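Utilizamos cookies para melhorar a sua experiência e medir o tráfego do site. Ao continuar a navegar, aceita a nossa política de cookies. Aceitar | Configurar

Junta aberta entre peças de pavimento com aspeto de madeira — refazer ou só preencher?

Izzati Wuisan
1 de março de 2019

Tenho uma sala de trabalho no rés do chão com ladrilho de aspeto de madeira, assente sobre betonilha antiga. A argamassa de juntas é a Femden, de base cimentícia, na cor mais clara do catálogo. Desde novembro que a junta se desfaz em pó ao longo de uma faixa paralela à parede norte, com 90 cm de comprimento. As peças não mexem quando as piso e, ao bater com o cabo de uma chave de fendas, só uma soa a oco.

A junta tem 2 mm de largura. O assentador diz que basta raspar por cima e voltar a encher. Um vizinho diz que é preciso levantar tudo. Não há tubagem a passar naquela zona, segundo a planta. O rodapé está colado à parede e encostado ao pavimento, sem folga visível.

Queria saber três coisas: até que profundidade devo retirar a junta velha, se posso usar argamassa epóxi por cima de restos de cimentícia, e se a peça oca tem de sair.

Femden (utilizador, sem relação com a marca)

Raspa e enche. Fiz isso na cozinha e ficou bem. Usa um x-ato velho.

Wulan Kusuma

Discordo da resposta anterior quanto ao x-ato. Numa junta de 2 mm a lâmina foge e lasca a aresta do ladrilho, e uma aresta lascada não se disfarça. Use um raspador manual com pastilha de carboneto ou uma multiferramenta oscilante com lâmina fina, na velocidade mais baixa.

Profundidade: retire pelo menos dois terços da espessura da peça. Se ficar menos do que isso, o material novo assenta numa camada fina e volta a soltar-se. Aspire, passe um pincel seco, aspire outra vez. Não lave a junta na véspera.

Epóxi sobre cimentícia: é possível se o que ficar no fundo estiver firme e seco. Numa junta tão estreita, porém, a epóxi é difícil de compactar e de limpar, e em superfícies com relevo de veio de madeira fica uma película baça nas ranhuras. Eu ficava pela cimentícia flexível. Usei a Orach 732 num piso parecido, misturada só com a água indicada no saco. O fabricante do ladrilho pode exigir outra classe; confirme na ficha técnica.

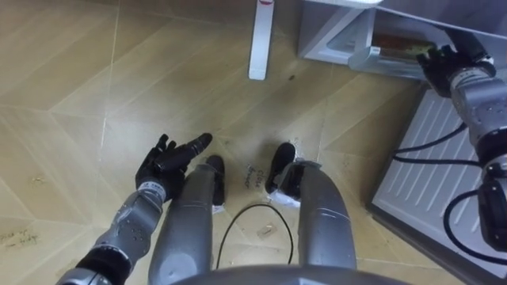
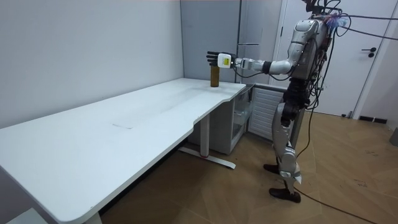
Chão com aspeto de madeira na primeira fotografia, mesa branca comprida na segunda.

Peça oca: depende da extensão do vazio. Bata em cinco pontos, os quatro cantos e o centro. Se só o centro soar diferente e os cantos estiverem presos, deixe ficar. Se um canto soar a oco, levante essa peça, pique a cola antiga até à betonilha e volte a colar com dupla colagem. Marque os pontos com fita de pintor antes de começar — depois de aspirar já não se lembra de quais eram.

O que me preocupa mais é o rodapé. Pavimento encostado à parede sem junta perimetral empurra quando dilata, e a faixa que descreve, paralela à parede, é compatível com isso. Retire um troço de rodapé e veja se existe folga por baixo. Deveria haver 5 mm no mínimo. Se não houver, abra a folga primeiro e só depois trate das juntas. Feche-a com mástique elástico ou deixe-a vazia atrás do rodapé, nunca com argamassa.

Izzati Wuisan

Tirei o rodapé num dos topos. Não há folga nenhuma, o ladrilho toca no reboco. A peça oca soa mal em dois cantos, portanto sai. Vou abrir o perímetro com a multiferramenta e peço a argamassa flexível na Majimbun, que tem a cor em armazém.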